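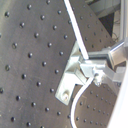
Figure 1. Bracket and clamp arm on the breadboard, Sundotthorpe bench, wrist camera view.

Farulon Household Tasks Program
Interim progress report to Climari
Reporting period ending March 2024
Prepared by the Sundotthorpe bench team

1. Purpose of this report

The grant asks whether a single-arm machine of moderate cost can complete ordinary household and shop-floor chores without a person standing by. This report covers the second work period. It describes the state of the bench, the results of the shelf and towel trials, and the changes we propose to the remaining schedule. Spending is reported separately on the Climari form.

2. State of the bench

The fixed hardware is now mounted directly to the breadboard. During the first period the fixtures stood on a tabletop and were clamped at the edge, and small shifts between sessions made it hard to compare one day's trials with the next. An aluminum bracket bolted through its foot now carries the clamp and arm assembly, and positions are recorded by hole row and column. Setting up for a new chore takes less time than it did, mainly in the alignment step.

Cable routing is still unfinished. The thin white cable from the clamp fitting runs across the board surface, and we want a fixed path for it before the longer unattended runs begin. Cable clips and a short raceway are on order. Until they arrive, the planner treats that side of the board as a keep-out area, at some cost in reachable space.

The wrist camera gives a usable close view of the fixtures. Its weakness is that a large share of the view can be taken up by surfaces very near the lens. Masking these regions in software improved pose estimates for small items and made no difference for large ones.

3. Trials completed

We completed 700 shelf-stocking trials and 248 towel-folding trials. The two chores were chosen in the proposal as one rigid-object task and one soft-object task, and the gap between them is wide.

3.1 Shelf stocking

The task is to take a boxed item from a tote and place it on a shelf with the label facing out. Of the 700 trials, 647 met the placement criterion without help. The remainder fall into a few groups. The largest is items lying flat against the tote wall, where the fingers cannot get behind the box. The next is labels read correctly but turned the wrong way during regrasp. Dropped items were rare and occurred mostly with boxes that had been handled enough to go soft at the corners.

Speed is the main limitation. The arm is slower than a person at every stage of the cycle, and most of the lost time is in the regrasp. For overnight stocking, where the shelf only has to be full by morning, this may be acceptable. For stocking during opening hours it is not.

3.2 Towel folding

Towel folding does not yet meet the criterion in the proposal. The arm finds a corner of a flat towel reliably. It does not find one reliably in a towel dropped in a heap, which is how towels come out of a dryer. When the first corner is wrong, the fold that follows is also wrong, and the system has no dependable way of noticing before the last step.

The folding method developed by Stojanović, which lifts the towel and lets it hang before choosing a grasp point, was adapted to our arm in February. It helped with hand towels. With bath towels the lower edge stays on the table at full lift, and the hang does not open the fabric enough to be useful. A taller mounting post would address this, but the present clamp arm was not specified for the added load.

4. Assessment

On current evidence, a machine of this class can do a narrow shop-floor chore in a prepared space, with known packaging and no deadline shorter than a shift. It cannot do laundry. Between those two lie chores we have not tested, including wiping counters and loading a dishwasher, and we make no claim about them here.

Most of the shelf result depends on preparation: fixed totes, even lighting, and a surveyed mounting surface. A home offers none of these. We would expect the placement rate to fall if the same software were moved to a kitchen without further work, and the size of that drop is one of the things the next period should measure.

5. Open items

Item 1: Cable path on the breadboard. Parts ordered. Keep-out area to be removed after fitting.
Item 2: Regrasp speed. A one-step turn against the shelf edge is in simulation and has not been tried on the arm.
Item 3: Error detection in folding. A mid-fold check is needed. The design has not started.

6. Requested changes

We request approval to move the dishwasher task to the final work period and use the time for the mid-fold check and for shelf trials in an unprepared room. No change to the total award is requested. If the taller post is approved, the clamp arm must be replaced with a heavier section, and the quotation is attached as Annex B.

Trial logs and the failure coding sheet are in Annex A.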